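Coser sin manos: una tarde con Boglárka Sipos

Boglárka Sipos llega a la entrevista con un café en cada mano y aclara que los dos son para ella. Enseña sutura en Lallora, un centro de prácticas que ocupa la segunda planta de un antiguo almacén de lanas, y le hace gracia que el edificio siga dedicado al hilo. «Antes se pagaba mejor», dice.

Sus alumnos son cirujanos titulados, gente que lleva años cerrando heridas y que se sienta ante ella con cierta resignación. El primer día les pide algo sencillo: coger la aguja, orientarla y quedarse quietos. Lo tercero es lo que peor se les da. «Un cirujano quieto cree que está perdiendo el tiempo. Yo le digo que la aguja no tiene prisa, que la prisa la trae él de casa».

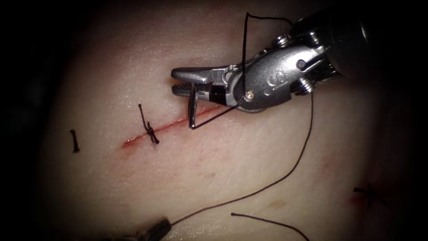 La conversación se va enseguida al hilo, que ella considera un ser vivo y bastante rencoroso. Si se deja la hebra larga, se enreda; si se deja corta, no da para el nudo. Ella recomienda 15 centímetros para empezar y hace como que no ve a los que cortan 20 «por si acaso». El por si acaso, sostiene, es el origen de casi todos los líos que ha tenido que deshacer.

Le pregunto si se puede aprender a coser en tejido de prácticas. Se lo piensa. «Se aprende a no hacer el ridículo, que es un principio. El tejido de prácticas no sangra ni protesta, y tampoco tiene una familia en el pasillo. Por eso exijo más, porque ahí no hay excusa».

Su manía principal es el ángulo de entrada. La aguja es curva, repite, y hay que dejarla ser curva: girar la muñeca y acompañarla. Quien empuja en línea recta desgarra el borde y luego le echa la culpa al material. Máté Barta, que comparte con ella las clases y se asoma a la puerta a mitad de la charla, asegura que en enero le oyó decir la palabra «muñeca» 103 veces en una mañana. Ella no lo desmiente. Le pide, eso sí, que cierre al salir.
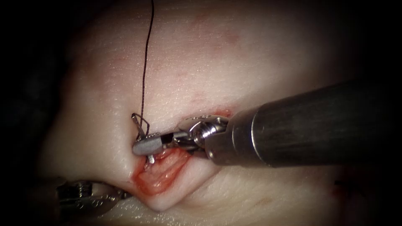 Queda el asunto de la tensión, donde los veteranos discuten más. Barta es partidario de apretar un poco; Sipos, de juntar los bordes y parar. «Que se toquen. No hace falta que se casen». Llevan 16 cursos con la misma discusión y ninguno ha cedido, aunque los alumnos, con buen instinto, aprietan o aflojan según quién esté mirando.

¿Y en casa, cose? Se mira la chaqueta, a la que le falta un botón. «Eso es otra especialidad», contesta, y empieza el segundo café.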